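Public Libraries Should Stay Open in the Evening

When the Vorerside town council voted in May to close the reading rooms at five in the afternoon, the decision was presented as a modest saving. The hours between five and eight were described in the budget papers as "low-use time." This essay argues that the description was mistaken, and that the council should restore the evening hours before the next budget is set.

A library that closes at five is a library for people who do not work during the day. It serves retired residents well, and it serves parents of small children in the morning. These are important groups. But the warehouse worker on an early shift, the home health aide with two employers and the high school student who finishes practice at half past four have been told, in effect, that the building is theirs only on paper. 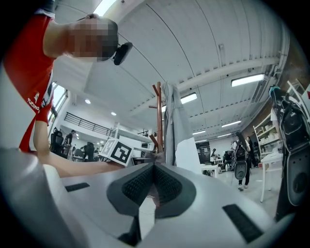 OPINION | Civic Life

The case for closing rested on a count taken at the door. Door counts record arrivals. They do not record how long a person stays, and evening visitors stay longer than any others. A resident who returns a book at noon and leaves at once is counted the same as a resident who sits from five until eight preparing for a licensing test. Any measure that treats these two visits as equal will favor the noon hour every time.

Meirion Morris, who managed the Ashour branch until his retirement, warned of this error in his letter to the council. He noted that the branch had 30 study seats and that on many winter evenings a late arrival could not find one. His letter was entered into the record and was not discussed.

There is also the matter of what else is open. In the older parts of Vorerside, a person who wishes to sit indoors after dinner without spending money has very few choices. The coffee shop on Varkis Street closes at four. The community hall must be reserved and paid for. Churches open their doors generously, but not every resident feels at ease in one that is not their own. For three generations the library filled this gap without being asked to, and it did so at a cost per household that most families would not notice on a bill.

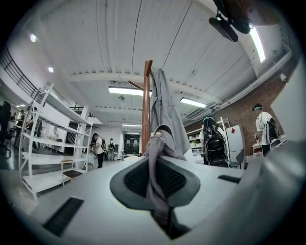

Public rooms do their work through small permissions, and a town that wishes to be used by its people must grant them freely. A visitor should be able to enter without giving a reason, sit without buying anything and remain until closing without being watched. Furniture says a good deal about this. A plain wooden coat rack with a jacket hanging from it tells the next person through the door that staying is expected. The rooms in our branches were furnished on that understanding, and the new schedule works against it by sending people home as they are getting settled.

Supporters of the shorter day have pointed to Prokaveo, the online lending service the town adopted last year. It is a useful service and should be kept. It cannot, however, provide a quiet table to a student who shares a bedroom, or a heated room to a tenant whose furnace has failed. Mabli Bellis put the point well at the public hearing when she said that her sons had plenty to read and nowhere to read it.

The cost of restoring the evening hours is real – staff must be paid, and paid fairly for late work. The council could begin with four evenings a week at the Ashour branch alone and judge the results by time spent in the building as well as by visits. If the seats are empty after a full winter, the matter may be reopened. Until such a trial has been held, the council has no sound basis for saying that the evening hours are not needed, and it should place the question on its agenda before the autumn recess.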